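Pukside Block Library: Progress Report to the Toivonen Fund

September 17, 2024
By Sirkka Kemppainen, project lead

Dear friends at Toivonen,

It has been a full and very happy stretch since my last report, and I've got a lot to tell you. When you agreed to fund the block library we had a back room, a heap of donated blocks in mixed colors and a long list of schools that wanted to borrow them. Today we have sorted stock, a lending routine that works, and children building with our blocks in 4 schools. I still get a little thrill when a kit goes out the door.

Where the stock stands

We have now gone through the whole Bresanero donation. That was the big one, the lot that came to us in feed sacks and took up most of the back room all spring. After checking, washing and sorting we have 1509 blocks fit to lend. Another 492 were set aside for repainting, mostly pieces with flaked corners or color so faded that you couldn't tell red from brown without holding them up to the window. We threw out very few, and most of those were split along the length.

I had guessed that the sorting would be the dull part of the year. I was wrong! There is something very satisfying about a mixed heap turning into neat stacks, and I found I could do two hours of it with the radio on and hardly notice. We sort by color first and length second. We tried it the other way for a couple of weeks and it was slow going, since the eye goes to color before anything else and you end up checking every piece twice.

The colors you'll see most are the reds and the greens. In our sets the long blocks are the red ones and the short blocks are green, and the teachers have asked us to keep it that way. Children learn the rule in a few minutes ("two more greens!" means something exact) and it makes cleanup at the end of a lesson much faster. We have some yellows and a few blues as well, but not enough of either for a proper kit, so for now they stay on the shelf.

The lending kits

A standard kit is 100 blocks with a set of building cards and a canvas bag. The first kits went out with a cloth drawstring bag, and the drawstrings lasted about as long as you would expect with seven-year-olds. The new bags have a flap and two buckles. They cost more, and I moved some money from the printing line to cover it. You'll see that in the budget sheet I sent separately. The printing came in under what we had planned, so the total hasn't changed.

The building cards are my favorite thing we have made so far. Each one shows a shape to copy on the front and an open question on the back, such as how tall you can go with only short blocks, or how to make a bridge a toy car can pass under. One teacher wrote to say that her class had started making up cards of their own and trading them at recess. I asked her for copies and she sent a whole envelope. Several are better than ours, and with the children's permission I'd love to put them into the next printing.

Repainting

We've tested the Stiradent finish on a small batch and I like it very much. It goes on thinly, the color comes out deep, and after a month of hard handling in one classroom the test blocks still looked good at the corners. The green is a touch darker than our old green. Side by side you can see the difference, but mixed into a kit it doesn't bother anyone, and I would much prefer a slightly darker block to one that sheds flakes on the carpet. I plan to do the remaining repainting in two rounds, reds first.

The drying racks took longer than I hoped. The first pair stood too close together and the blocks touched, which left marks we had to sand out again. The new ones have wider gaps and fold flat against the wall when we need the floor.

The metal bins

You asked in your last letter how the sheet-metal bins were holding up, and whether we would want more of them. Yes, please! They have been the best purchase of the year. The sloping sides make it easy to get a hand down to the last few pieces, and loose blocks tend to slide toward the middle where you can reach them. They are gray, heavy and not at all pretty, and they do get scratched, but a scuffed floor in a bin does the blocks no harm that I can find. I wipe them down with a damp cloth when the chalky marks build up.
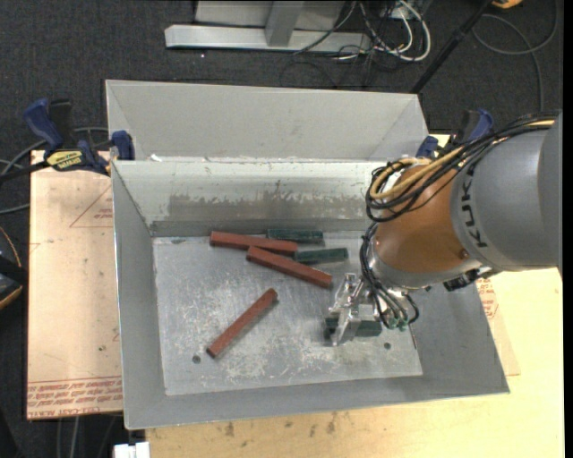
Long red and short green blocks in one of the gray metal bins.

The one drawback is noise. A block dropped onto bare metal is loud, and when we tip in a whole sack the sound carries through the building. I've tried a felt liner in one bin and it helps a great deal, though the felt collects dust and has to be shaken out. I'd like to try thin cork next. If that works I will line the rest before winter.

What comes next

Between now and December I want to finish the red repainting, make up the next round of kits and get the second set of cards to the printer. There are more schools on the waiting list than we can serve this year. I've told them so plainly, and every one of them asked to stay on it. I'm also going to write down the sorting and checking routine on a single page so that anyone helping in the back room can start without me standing next to them.

There are two things I'd like your view on. First, may I spend what is left in the transport line on three more bins? We have managed to combine deliveries with other trips and won't need all of it. Second, would you be open to us lending to after-school clubs as well as schools? The clubs have asked, and their hours would let a kit be used in the afternoons when it otherwise sits in a classroom closet.

You're very welcome to come and see the room whenever you're passing through Pukside. Come on a sorting day if you can, and bring an apron. The tea is good and I can promise you a seat by the window.

With warm thanks,
Sirkka Kemppainen

Last updated: shortly after first posting, with the wording on the transport line corrected

Contact: Pukside Block Library, project office | © Pukside Block Library | Back to top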